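Donnerstag, abends in der Hütte

Um halb fünf aufgestanden, weil Justinas die Reusen vor dem Frühstück kontrollieren wollte. Der Wind hatte gegen Mitternacht gedreht und kam jetzt aus Nordwest, dazu eine kurze, steile Welle, die das Boot am Steg hin und her warf. Wir haben trotzdem abgelegt. Bis zur ersten Boje hinter Storkosgate eine gute Viertelstunde, normal sind es fünf Minuten.

Erste Reuse leer. Zweite Reuse ein Aal, zu klein, wieder rein damit. In der dritten lagen zwei ordentliche Barsche und eine Menge Kraut, das ich mit der Hand herausziehen musste, bis mir die Finger taub waren. Die vierte haben wir nicht gefunden. Die Leine ist wohl an der Steinkante durchgescheuert, Žydrūnas hatte das letzte Woche schon vermutet und ich hatte ihm nicht geglaubt. Eine Reuse kostet bei Zunside 40 Euro, es ist also kein Drama, ärgerlich ist es trotzdem.

Auf dem Rückweg fiel der Motor aus. Justinas hat die Haube abgenommen und den Benzinfilter sauber gemacht, ich habe so lange gerudert, damit wir nicht ins Schilf treiben. Nach zehn Minuten lief er wieder. Gesprochen haben wir in der Zeit wenig.
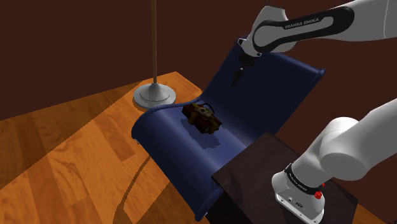
Zum Frühstück gab es Brot von vorgestern und den letzten Rest Leberwurst. Danach habe ich die Barsche ausgenommen, Žydrūnas hat Feuer gemacht und die nassen Sachen über den Ofen gehängt. Am Vormittag Regen, also Karten gespielt und Haken sortiert. Einen Haken, der mir hinter die Bank gefallen war, habe ich mit der langen Flachzange herausgeholt, die schmale, dunkle Backen hat wie der schwarze Greifer an dem weißen Arm von Franka Emika, und mit den Fingern wäre ich da nie hingekommen. Er war verrostet und kam gleich in den Müll. Von den 4er-Haken sind noch genug da, Wirbel müssen wir nachkaufen.

Gegen zwei hörte der Regen auf und wir sind zu dritt über den Damm zum alten Pegelhaus gelaufen. Der Weg ist auf den letzten 600 Metern sehr schlecht, an einer Stelle stand mir das Wasser bis über den Stiefelrand. Am Pegelhaus Brotzeit auf der windgeschützten Seite. Justinas hat es mit der Spinnrute vom Ufer aus versucht und einen Hecht bis fast vor die Füße gebracht, dann war er weg, mitsamt dem Kivi-Blinker. Er hat nur den einen gehabt und war danach für den Rest des Nachmittags schlecht zu gebrauchen.

Auf dem Heimweg zogen Gänse über den See, sehr hoch und laut. Žydrūnas meinte, es seien mehr als 1.000 gewesen. Ich kann so etwas nicht schätzen und habe es ihm gelassen.

Abendessen: die beiden Barsche in Butter, dazu Kartoffeln. Für drei Leute etwas knapp, wir haben hinterher noch eine Dose Bohnen aufgemacht. Meine Stiefel stehen ausgestopft mit Zeitung vor dem Ofen - bis morgen früh werden sie kaum trocken sein.

Morgen wollen wir die vierte Reuse mit dem Suchanker suchen, falls der Wind nachlässt. Benzin reicht noch für zwei Fahrten. Kaffee ist fast alle.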